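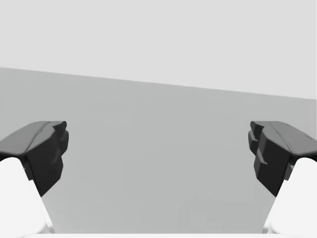 Jonalyn Tagle
Second-year student, Food and Household Studies, Murncombe College

5 November 2025
14 shares | 3 comments

How long does home-made jam keep its set? A small kitchen study

My grandmother made jam every summer and she never used a recipe. She put a saucer in the cold place, dropped a little jam on it and pushed it with her finger. If the skin wrinkled, the jam was ready. When I had to choose a subject for my project I thought of this saucer, and I wanted to learn if the wrinkle test is as good as using a thermometer, and if the sort of pectin makes a difference after the jar has been opened.

The fruit

I used strawberries, because they are known to be difficult. They have little pectin of their own and the jam often comes out too thin. All the fruit was bought in May from the same stall at Makatlow market, and it was frozen on the same evening. Freezing makes the fruit softer, so my results may not be the same as for fresh berries. I would have preferred fresh ones, but the teaching kitchen was not free until the autumn term.

The method

I made 12 jars in total. They were divided into three groups of four. The first group had no added pectin, only sugar and lemon juice. The second group had Jellness powder, which is sold in small packets and must be mixed with the sugar before it is heated. The third group had Zamani liquid pectin, which goes in at the end. In each group, two jars came from a pan that I stopped by the wrinkle test and two from a pan that I stopped by the thermometer.

For every pan I used the same weight of fruit and sugar. The jars were washed, heated in the oven and filled while they were still hot. After this they stayed in a dark cupboard for 60 days. Then I opened all of them on the same morning and put them in the fridge.

To measure the set I did a simple slump test. I filled a small plastic ring with jam, lifted the ring away and measured with a ruler how far the jam had spread on a glass plate. A small spread means a firm jam. I repeated this once a week for three weeks. My teacher told me that a proper laboratory has a special instrument for this, but the ruler was enough to see the bigger differences.

What I found

The jars with Jellness powder were the firmest on the first day and also on the last. One of them was so firm that it broke into lumps on the spoon, and two of my classmates did not want to eat it on bread. The Zamani jars were softer and more even, and they changed very little during the three weeks. The jars without added pectin spread the most. In the second week there was also a thin layer of syrup on top of them, which I poured back and stirred in before measuring. I am not sure this was correct, and next time I would measure the syrup separately.

Between the wrinkle test and the thermometer I found almost no difference in the two groups with pectin. In the group without it, the wrinkle test gave a firmer jam. I think this is because I waited longer -- the saucer was not cold enough the first time and I had to do it again, so the pan boiled for some more minutes. This means my result is partly a result about boiling time. I should have written down the minutes for each pan, but I only did so for the last two.

Taste

I asked the people in my class to taste one jar from each group without seeing the labels. Most of them chose the jam without added pectin, although it was the thinnest. They said it tasted more of fruit. The longer boiled one was darker and a bit like caramel, and opinions about it were divided.

Costs

The pectin makes the jam a little more expensive, but you boil it for less time and lose less water, so you fill more jars from the same pan. I have not calculated the electricity. A future student could do this with a plug-in meter.

Thanks

I thank the kitchen staff in Murncombe for lending me the preserving pan, and my grandmother for her saucer, which is now back in her cupboard.

Last updated: two days after first publication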